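Exposure compensation

Exposure compensation is the control that tells a camera to make its picture lighter or darker than the meter thinks it ought to be. On most bodies it's a dial or a button marked with a plus and a minus, and it's the one setting I'd rescue if somebody took all the others away from me. I've kept this entry in the Pidley camera pages since they started, and I rewrite it whenever I get tired of my own wording, so forgive the bits that sound like me talking across a kitchen table.

Background

A camera meter reads the light bouncing off whatever you point it at and picks settings that would bring the whole lot out as a middling gray. That works fine for a street, a garden or a group of people in ordinary clothes. It works badly for snow, which comes out dingy, and for a black dog on a dark couch, who comes out looking like he's been rolled in flour. The meter has no idea what it's looking at (newer ones make a pretty good guess, I'll give them that), so the photographer gets a way to push back.

The pushing is done in stops. One stop up means twice the light, one stop down means half. Nearly every camera lets you move in thirds of a stop, and some offer halves as well, tucked away in a menu.

How it works in each mode

In aperture priority, the camera leaves your f-number alone and changes the shutter speed. Dial in plus one at 1/200 and you'll get 1/100, assuming the light and the ISO stay put. In shutter priority it goes the other way and opens the lens, until the lens has no more to give and a number starts blinking at you. In program mode the camera can change either or both, depending on the maker.

Full manual is where people get lost. With a fixed ISO, the compensation dial generally doesn't touch the exposure at all, though on some cameras it shifts the zero point on the meter scale. Turn on auto ISO and it may come back to life, because now there's something left for the camera to adjust. I say may! Some older bodies simply ignore the dial in that mode, and the only way to find out is to read the manual or turn it and watch.

Which way to turn it

The rule I learned from Idris Foulkes, who taught the evening class where I got hooked, was "add for white, subtract for black." It sounds backward the first time you hear it. Surely a bright subject needs less light? But the meter has already cut the light down, too far, and you're giving some back. For a snowy field I start at plus one and a third and look at the histogram. For a stage with one lit singer and a lot of darkness behind her, I start at minus one and usually end up lower.

Backlit portraits want a plus, often a big one, if you care more about the face than the sky. Sunsets want a minus, or the color washes out to a sort of weak lemonade.

Olesia Pasichnyk, who edits these pages with me, would like it recorded that she disagrees about sunsets and meters off the sky to one side instead. It's a perfectly good method. I just forget to do it.

Strongly colored surroundings

Big areas of a single color can mislead you as well, and deep red is the one I'd watch. A red area can hit its limit in the red channel while the overall brightness graph still looks comfortable, and then the texture goes and you're left with a flat patch. Switch the histogram to the RGB view if your camera has one, and back off by a third or two thirds when the red hump is jammed against the right side.

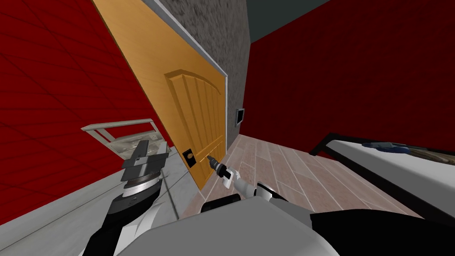 Computer-rendered room with crimson walls and an orange wooden door.

Skin next to a strong color is awkward too, since it picks up a cast from it. Compensation won't cure that. It's a job for white balance or for moving your subject a few steps away.

Raw files and compensation

If you shoot raw, you can fix a fair amount afterward, and plenty of people leave the dial at zero for years. Shadows lift nicely on a modern sensor, with some noise. Blown highlights don't come back once every channel is gone. So I still set it in the field, leaning a little dark when there are bright clouds about. With JPEG you have much less room, and it pays to be fussier.

Flash compensation

This is a separate control, usually shown by the same plus and minus with a little lightning bolt. It changes the output of an automatic flash and leaves the background to the ordinary setting. On some systems the two are tied together and on others they aren't, and a few cameras let you choose. I keep my flash at minus two thirds for fill light outdoors.

Common mistakes

Leaving it on is the big one. The setting usually stays where you put it after the camera is switched off, particularly with a physical dial, and bags are very good at turning dials. I once shot an entire school fair in September at minus two. Check it when you take the camera out, and again when you change locations.

See also

Bracketing, Histogram, Metering modes, Auto ISO

Last revised July 2019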